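I'd been meaning to talk to Shuk-fan Wei ever since a friend played me one of her tapes in the car (yes, tapes, he has an old car). She records sounds that most of us spend our lives tuning out: lifts, fridges, the hum under a shop floor. Her new album is called Wulter and I've had it on all week, much to my partner's despair.

We met at the Jurano, a café near her flat where the coffee machine is so loud that I had to put my phone right under her chin to catch anything. She loved it. "That's a B flat," she said, before she'd even got her coat off. "It goes up a bit when they do the milk."

She started out as a piano teacher, which I didn't know. "I was all right at it! But I'd be sitting there while some poor kid did their scales, and I'd be listening to the radiator." She bought a second-hand recorder one June, took it home on the bus and never really put it down again. The first thing she taped was the bus.

I asked how she picks what to record. There was a long pause and a lot of cake.

"I go for things with ridges," she said in the end. "Anything you can run a stick along. Railings, grilles, a washboard. You get a note out of it if you go fast enough, and it's different every time, because your arm's different every time."

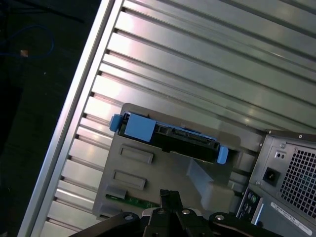
Ridges and grooves in aluminium.

The long track on side two, Nika, is named after her sister, who apparently can't stand it. It's 1441 seconds of rain on a shed roof and I think it's gorgeous, though I did have to go and check my own roof halfway through. Shuk-fan says she sat in that shed with two blankets and a flask and didn't dare open the flask. "You'd have heard the lid. I was so thirsty."

Does she ever listen to normal music? "All the time! I like a big chorus. I like songs with clapping."

Next she wants to make a record about kitchens, working title Tiongson, and she won't tell me where the name comes from. She did ask the café owner if she could come back after closing and tape the dishwasher. He said he'd think about it.

Comments (2)

pebbledash: Played the shed one to my dog and he went and stood by the back door.

M. from upstairs: Is it out on CD as well? My tape player chewed up its last tape years ago and I've been scared of it ever since.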